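4. Setting up the Tikby at home

Read this section before you plug anything in. Takes 25 minutes if the cupboard is already cleared, longer if not.

4.1 Where to put it

The Tikby dehumidifier wants a flat floor and a bit of air round it. Hall, landing, utility room, all fine. Not a bathroom. Not inside a wardrobe, even with the doors open.

1. Pick the spot. Leave a hand's width at the back and twice that at the sides.
2. Check the socket. Wall socket only, no extension leads, no adaptors.
3. Stand the unit upright and leave it alone. If it travelled on its side, 48 hours upright before switching on. Yes, the whole 48.
4. Take the tape off the tank, the grille and the flap on top. There is a fourth bit of tape under the handle that most people miss.

CAUTION: Do not tip the unit to see underneath. If you need the serial number its also on the inside of the tank door.

4.2 Fitting the tank

1. Pull the tank straight out. It will feel stiff the first time.
2. Lift out the foam. Bin it.
3. Check the float moves up and down freely. If it sticks, push it gently to one side, then let go.
4. Slide the tank back until it clicks. No click, no power.

Note: tank light stays red for a few seconds after the click. Wait for it. 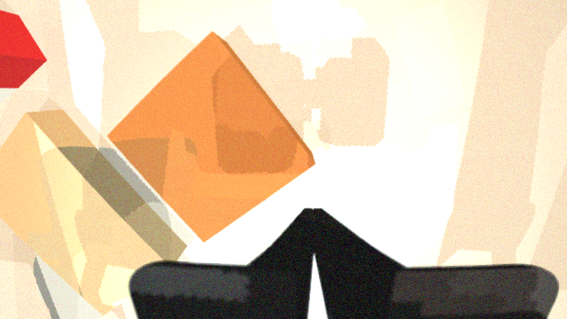
4.3 First run

1. Shut the windows. Shut the door too if you're drying one room.
2. Plug in, press the round button once. Fan starts first, the rest follows.
3. Set the dial to the middle. Don't go straight to full, you'll only have to empty it at 3 in the morning.
4. Leave it overnight.
5. Empty the tank in the morning and write down the level if you want to keep track. There's a table for it on the back page.

A small tank on the first night doesn't mean a fault. Cold rooms give up water slowly. Give it until Sunday if you start midweek, then ring us.

CAUTION: Water from the tank is not for drinking, pets, fish or steam irons. Fine down the sink.

4.4 Continuous drain (optional)

You need the Otesetti hose kit, sold seperately. Other hoses sort of fit and then leak.

1. Switch off at the wall and empty the tank.
2. Unscrew the cap at the back, lower left. Keep the cap and its washer somewhere you'll find them.
3. Push the hose on, then turn the collar until it stops. Hand tight. No pliers.
4. Run the hose downhill all the way to the drain. No loops, no going up over a step.
5. Pour a cup of water in to test. Watch both ends.

Tank stays in the machine even when the hose is on.

4.5 Filter

Clean after every 800 hours of running. The filter light comes on by itself. In a dusty house, sooner.

1. Switch off, unplug.
2. Slide the grille up and off.
3. Vacuum the filter, soft brush. Very dirty ones can be rinsed in lukewarm water.
4. Dry completely before refitting. Not on a radiator, it warps.
5. Hold the round button until the light goes out.

4.6 If it won't start

Tank not clicked in. Float stuck. Dial set too low for the room. Check all three, then the fuse in the plug.

Still nothing: contact Sotiropoulos Home Service, number on the warranty card. Have the serial number and the shop receipt ready. Units sold through Dundolero go back to the branch, not to us.

Next: section 5, timer and child lock.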